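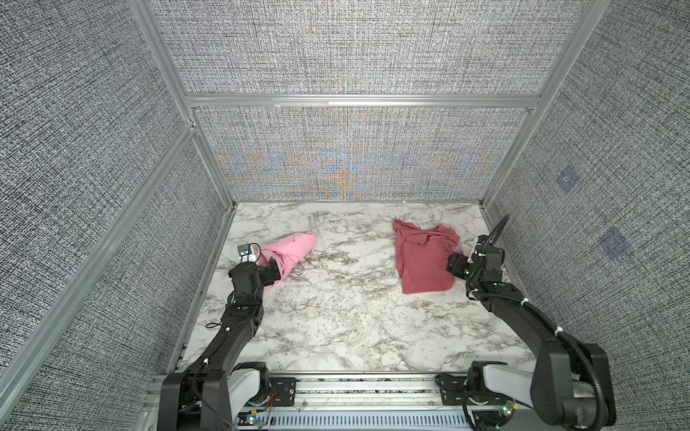
Chapter 8
Scheduling a Tennis Season

A professional tennis season runs for most of the year and moves across several surfaces. Players cannot enter every event. They choose a schedule, and the choice affects their ranking, their income and their health. This chapter looks at how those choices are made.

8.1 Points and Entry

Most tours rank players by the points they have earned over a rolling period. When a tournament comes around again, the points from the previous edition drop off. A player who did well there must do well again or lose ground. This is called defending points.

Take a player ranked 189 with 1,731 points on a small regional tour. She reached the final at Buremness last July. If she skips the event this year, she loses those points and may miss direct entry to the larger draw at Drikthorpe. She would then have to play qualifying, with 2 extra matches before the main draw begins.

8.2 Travel and Surface

Moving from clay to grass changes how high the ball bounces and how a player slides or stops. Many coaches leave a full week for practice on the new surface. Long flights cut into that week. A player who loses early in Sopacua can reach the next site by Tuesday, while a finalist may arrive with a single day to prepare.

Key terms
defending points
direct entry
qualifying
rolling ranking

Before you read on, list the events you would choose for a player who is strongest on clay and is returning from a wrist injury.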